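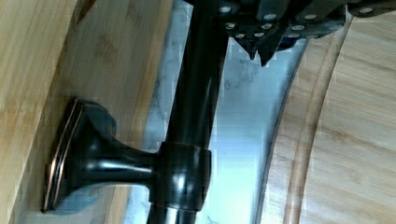
Can a robot do my chores yet? (And other things you keep asking me)

I write the Gridden newsletter, which is mostly about kitchen and shop robots, and the same questions land in my inbox every month. I last went through these answers in March. If yours isn't covered, write to me and I'll add it.

So can one do my dishes?

Not the way you do them. A robot arm can pick a plate out of a rack it has practiced with and set it down somewhere sensible, and on a good day it's a pleasure to watch! But your sink has a greasy pan leaning on a wine glass with a fork hiding underneath, and that's where it all goes slow and sad. I'd call it a very patient helper for one part of the job.

Why is everybody so excited about drawers and doors?

Handles are hard! You pull one without thinking, and if you've grabbed it a bit off center your wrist sorts it out. A gripper has to get in close, close on the bar, and then pull in the direction the drawer wants to go, which may be slightly different from the direction it had planned. Shiny dark metal makes it worse, as the glints can confuse a camera. My friend Floarea Husar fits kitchens for a living and she laughed at me for a full minute when I told her people write papers on opening drawers. Then she tried driving an arm by hand and stopped laughing.

Do they practice on real food?

Sometimes, but toy food comes up a lot and I'm all for it. A toy banana can be dropped all afternoon and you don't have to mop. The trouble is that a real one bruises and goes soft, so being good with the toy only gets you part of the way.

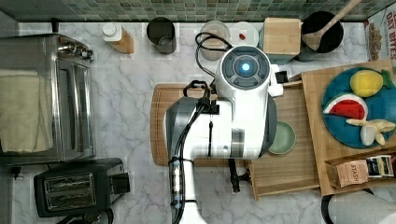

The arm over the cutting board, with toy fruit on the plate at right.

How long does a simple job take?

Longer than you'd like. I timed one at a demo in Losach: seven pieces of toy fruit from a counter to a plate took almost 60 seconds, and that was a run everyone was happy with. You or I would be done before the kettle noticed. On the other hand I wasn't doing it, I was drinking coffee, so how much the wait matters depends on whether you have to stand there.

Does my kitchen have to be tidy first?

Ha - I get this one from my brother-in-law too. Tidy helps. What helps more is things staying where they were, so a crowded counter that never changes can be easier for a machine than a clean one you rearrange daily. Dish towels are their own misery. They never lie the same way twice, and clear glass jars are tricky for a lot of cameras.

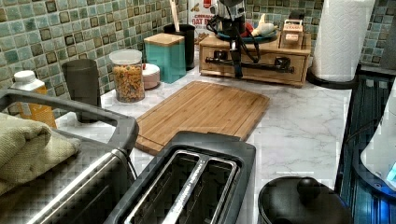
Nelli Nurmi

What about shop floors? Surely that's solved?

Bits of it are. Kauko Koskela runs the packing bench at Chávez, a small hardware supplier, and he has an arm putting cabinet pulls into boxes. It gets through 700 on a normal shift, same pull, same box, same spot on the bench. Swap in a different pull and he spends the morning setting it up again. He's still pleased with it (his thumbs are too, he says), but he wouldn't send it to the stockroom to fetch anything.

Should I buy one of the home ones now?

I'd wait, unless you like tinkering. I had a Cumik on loan and we had fun, but I spent more time getting ready for it than it ever saved me. If you've got a robot vacuum that works, you already own the best chore robot I know of. For arms I'd want to see one work in a kitchen it has never been in, with the owner's own mess, and no engineer in the room.

Are they safe around kids and pets?

Ask the maker about the exact model, please, and don't take my word for it. Lots of arms will stop if they bump into something, but "stops when bumped" doesn't help much if it's holding a knife. I keep mine to blunt things and the dog stays in the hall.

Which chore will go first, then?

My bet is clearing and wiping a table. Mervin Morin, who reads every issue and disagrees with most of them, says folding laundry. We have a lunch riding on it.

Can I visit and see one?

I get to demos when I can and list the open ones at the bottom of the newsletter. Mornings are best, as the crews are usually fixing something by four o'clock.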